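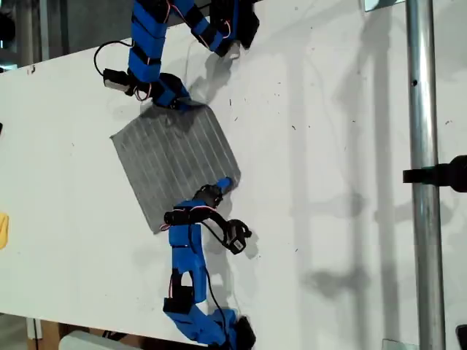
Two blue arms and one gray mat on the white table.

Tips for teaching two small arms to handle a cleaning cloth

I keep this page for people who want to teach a pair of small hobby arms some household work at home. My subject is the gray cloth, because a cloth is the best teacher of patience I know. My English is learned late, so please write to me if a sentence is not clear.

All tips are for teaching by remote control. You hold one small leader arm in each hand, the arms on the table copy you, and the computer writes down every movement. Later the computer tries to do the same without you.

1. Decide the task in one sentence

Before you switch on anything, write one sentence on paper. Mine was "Take the cloth at two corners and fold it once toward the left." If your sentence needs the word "then" more than one time, make two tasks of it. My friend Jamie Lambert began with folding, wiping and putting away in one long lesson, and after a week he had nothing he could use.

2. Choose a cloth with some body

A thin dish towel falls together like soup. Take a cloth which stays flat when you put it down and which has a clear color against your table. Gray on white is good. Stripes or ribs are also a help, you see at once how far the cloth has turned. Do not wash it with softener during the weeks of teaching, it becomes slippery and your old lessons do not fit anymore.

3. Put the cloth where both arms can reach it

Both grippers must come to the cloth without stretching. An arm which is almost straight has little strength and begins to shake. Try the far corner first. If you can hold it there for the time of one slow breath, the place is good.

Do not put the cloth in exactly the same place for every lesson. Turn it a little, move it by the width of a finger. I once made all my lessons with the cloth along a pencil line, and when I erased the line and put the cloth by eye, the arms closed on air beside it.

4. Let one arm wait

The most common mistake of beginners is to move both hands at the same time. Start with one arm and let the other stay quiet next to its corner. When the first has its grip, bring the second. It feels slow, but the lessons are cleaner and you can repeat them in the same way in the evening when you are tired.
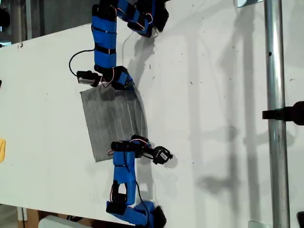
5. Look after the cables

Before each session, move every joint by hand through its whole way with the power off and watch the cables. A loop must be large enough for the furthest position and must not catch on the gripper. I fix mine with soft ties from Hinrichs, a small shop which sells them by the meter. Hard plastic ties cut into the thin wires after some months.

6. Pinch from the side, not from above

A flat cloth gives the gripper nothing to bite. If you press down with both fingers on top, you only push the cloth into the table. Put one finger on the cloth and the other on the table just outside the edge. Then close slowly, so the edge comes up between them.

Choose a place where the cloth is thick, a hem or a pocket end for example. Loose threads you can cut with nail scissors before you begin.

A view from close to the fingers is worth more than any advice. Liam Horrocks, who taught me this grip, looks only at the close view during the last centimeters and does not look at the table at all. I needed some days to get used to it.
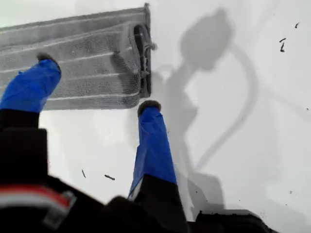 7. Wipe the table more often than you think

Crumbs and bits of thread collect quickly, most of all with a fuzzy cloth. Under a fingertip one crumb is enough to make the grip weak. Use a damp cloth (a different one!) and let the table dry before you continue.

8. Keep the light the same

Close the curtain and use lamps. I started my first lessons at breakfast and finished them after lunch, and the shadows were in another place each time. Two lamps from different sides make the shadows softer.

9. Throw away the bad lessons

If you dropped the cloth, or if you stopped to scratch your nose, delete it the same day. From 3,206 lessons in my folder "Rindach" (all my folders have village names) I kept 2,279. It hurt me to delete so many. The arms fold better with the smaller folder.

10. Stop after three bad tries

When three lessons one after another go wrong, your hands are tired. Switch off, support the arms so they do not fall on the table, and drink something. I do not teach on Wednesday anymore, after choir my fingers are too stiff.

Next I will write about the sponge. I have tried it in the folder "Sullow" and the results are still poor.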